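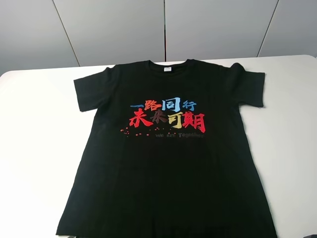
May 2019, folding project, Brusidwood bench

Start-state check for the sleeve fold, class build. The segmentation script takes the garment outline by thresholding against the white tabletop, and black cotton gives a clean mask along both sleeves and down the sides. The chest print is the problem. The mustard and light blue characters come out above threshold and leave holes in the mask, while the dark brownish-red one mostly stays in. The neck label makes one more small hole just inside the collar. Abbas wants to fill all interior holes before the keypoint step. Agreed, but the fill has to run before the erosion, or the label hole can open into the neckline and the collar point drifts.

Hem is outside the image at the current mount height. The keypoint model still returns two hem corners, both pinned to the bottom row, with high confidence. Added a rule: any point within 4 pixels of the border is dropped and the planner refuses the fold. Ngozi Nwosu to decide between raising the mount and shifting the start pose up the table. Shifting costs us clearance at the back edge.

Training set stands at 1,902 labeled images. Target for the class demo is 3,000. Of the current set, 207 have the hem missing and need a visibility flag. Until that is done, do not retrain on the full set.

Lighting: left side of the table reads brighter than the right. Fixed threshold holds for black, fails on the pale gray shirts. Try adaptive, large window.

Open: Shehu gripper pads slip on the second layer at low closing force. Zamani has the old pads from Vuvthorpe, same bolt pattern. Swap and repeat at the same force.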